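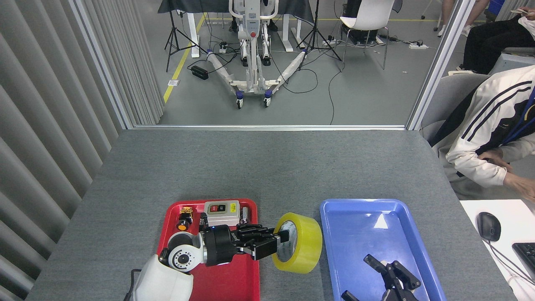

**Equipment and Maintenance**

The two-arm sorting cell at Candgate ran 348 hours in June. Daichi Kaneko replaced the left wrist cable after 6 dropouts, and the spare from Hasico is now used up. We have ordered two more. The parts set is unchanged: switch box, push-button, metal cylinder and the roll of yellow tape, all starting from the red tray.

Miyuki Kawaguchi rechecked both tray positions and moved the zero point for the left arm. Tape picks are the slow item — the grip on the core needs a different finger opening from the one used for the switch boxes. Finger pads are inspected every 700 cycles.

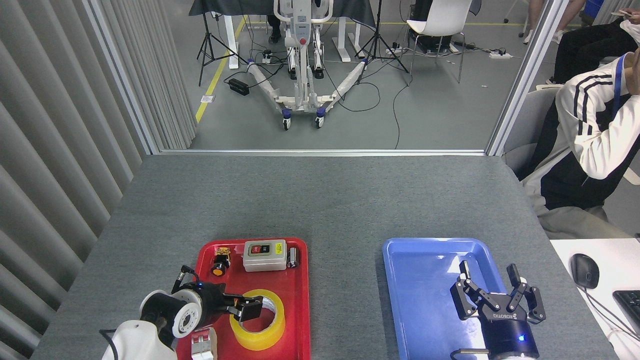

**Does the cell need a second full calibration this quarter?**

One is enough, provided the wrist cables are left in place. If either is changed, Aoi Uchida will repeat the calibration for that arm only.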